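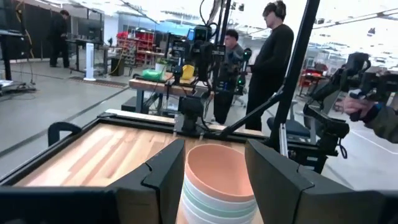
Millet Two-Arm Table: Set-Up Guide
Section 7: Your first bowl run

Updated April 20, 2020 | 16 comments | 124 shares

Okay, if you got through Section 6 both arms are bolted to the side rails and they wake up when you ask them to. Now for the fun part! I always start people on bowls, which are light, round and pretty forgiving.

1. Open Gidine on the laptop and pick "New task." Name it something you'll recognize in August (mine are all called "test," please don't copy me).

2. Run your hand along each cable bundle from the arm base to the bottom corner. You want enough slack for the arm to swing all the way across the table, but no loops lying on the wood.

3. Put one bowl down a little short of the middle, on your side of the table. Keep both grippers well back while your hands are in there.
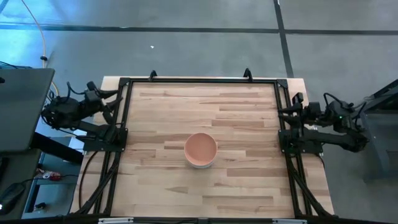
CAUTION: Gidine moves both arms to their start pose the second you hit "Ready." Hands out first, then click. I've had my knuckles rapped and it's no fun.

4. Set the speed to Slow. The box says 2000 moves before the first service, so there's no rush to use them up on day one.

5. Pick the arm you want to lead with and leave the other one parked on its own side, fingers open.

6. Bring the lead arm over the bowl and lower it until the fingers dip inside. Stop there and look at it from the side before you go any further. If the fingers are pressing on the bottom, back up a hair and save that height. 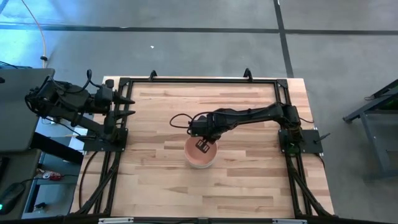 7. Close the gripper a little at a time until it has the rim, then lift. If the bowl slides, go back to step 6 and come in lower.

Note: Grerora sells soft finger pads that fit this kit. I like them for slick plastic, but get a few clean lifts without them first.

When you can do the same lift several times running, hit "Save task" and park both arms. Stacking is in Section 8, and the Odemwood parts list is at the back.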